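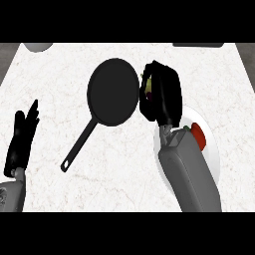 4.3 Preparing the hob and cookware for first use

The Celtitz induction hob heats only cookware with a magnetic base that sits flat on the glass. Check each pan before the hob is switched on for the first time, and discard or set aside any pan that fails the checks in this section. Place the pan on a level surface with the handle extended to one side, as with the black frying pan on the marble countertop, and leave space on all sides of the base. A flat interior does not guarantee a flat base. The underside must be checked separately as described in steps 3 through 5. A hanging hole in the handle, a raised rim or a dark finish has no effect on compatibility.

Checking cookware

1. Turn the pan over and wipe the base with a dry cloth. Remove labels and adhesive.

2. Hold the test magnet supplied in the accessory bag against the center of the base. The magnet must hold without support. Repeat near the outer edge.

3. Place a straight ruler on edge across the base. Look for light under the ruler.

4. Turn the ruler a quarter turn and look again.

5. If the gap at the center is greater than 2 mm, do not use the pan on this hob. A pan that rocks when pressed at the rim also fails.

6. Run a fingertip along the edge of the base. Burrs and raised casting marks scratch the glass and must be filed off or the pan replaced.

NOTE: Aluminum, copper and glass cookware is not detected unless a magnetic plate is bonded to the base. Loose adapter plates are not approved for this model.

NOTE: Some pans have a magnetic disk that is smaller than the base. The hob reads the disk and not the overall diameter. Choose the cooking zone by disk size.

Cleaning the glass before first use

The glass is shipped with a thin protective film and may carry traces of edge sealant from installation.

1. Confirm that the breaker for the hob is off.

2. Peel the film from one corner. Pull it back low across the glass.

3. Wipe the surface with a damp cloth and a small amount of dish soap.

4. Remove sealant residue with the scraper. Keep the blade flat against the glass.

5. Dry the surface fully, including the control strip. Water on the control strip can lock the keys.

CAUTION: Do not use oven cleaner, scouring powder or steel wool. Damage caused by these products is not covered by the warranty.

4.4 Switching on and setting the power limit

The hob leaves the factory with the power limit set to its lowest value. The limit must match the supply circuit. If the circuit rating is not known, leave the limit unchanged and contact the installer.

1. Turn on the breaker. All indicators light briefly and then go out.

2. Within 77 seconds, press and hold the Lock and Timer keys together until the display shows PL.

3. Release both keys. The present limit is shown in watts. The factory value is 2,000.

4. Press Plus to raise the limit or Minus to lower it.

5. Press and hold Lock until the hob beeps. The value is stored.

If step 2 is not completed in time, the menu closes. Turn the breaker off, wait 5 minutes and start again from step 1.

NOTE: When the total demand reaches the limit, the hob lowers the zone that was changed last. The number for that zone flashes and then shows the reduced level. This is normal operation.

WARNING: Setting the limit above the rating of the circuit can overheat the house wiring. Only a qualified electrician may raise the limit after installation.

4.5 First heating

1. Pour cold water into a pan that has passed the checks in 4.3. Fill it halfway.

2. Center the pan on the front left zone.

3. Touch On/Off, then touch the key for the zone.

4. Select level 5. The level number stays lit when the pan is detected.

5. Let the water come to a simmer, then touch On/Off.

6. Repeat for each of the remaining zones.

A faint smell is normal during first heating and comes from the insulation under the glass. Keep the kitchen ventilated. Humming or clicking at high levels is caused by the base of the pan and varies with its construction. If the noise is unpleasant, select a lower level or move to a heavier pan.

CAUTION: Do not heat an empty pan. A thin base can reach a damaging temperature before the sensor responds, and nonstick coatings may break down.

CAUTION: The letter H on the display means that the glass is still hot. Do not touch the zone or place plastic items on it until the letter goes out.

If a pan is not detected

The display shows a U with a bar beneath it. Check the following before calling for service:

- The pan is centered on the zone.
- The magnetic disk is large enough for the zone selected.
- The base is free of food residue and foil.
- The Lock indicator is off.

If the U remains with a pan that works on another zone, record the zone position and the serial number from the plate under the hob. See section 9 for service procedures.

Enavach Appliances | Celtitz Series Installation and User Guide | Contact: Service Desk, Drudcombe | © Enavach. All rights reserved. | Back to top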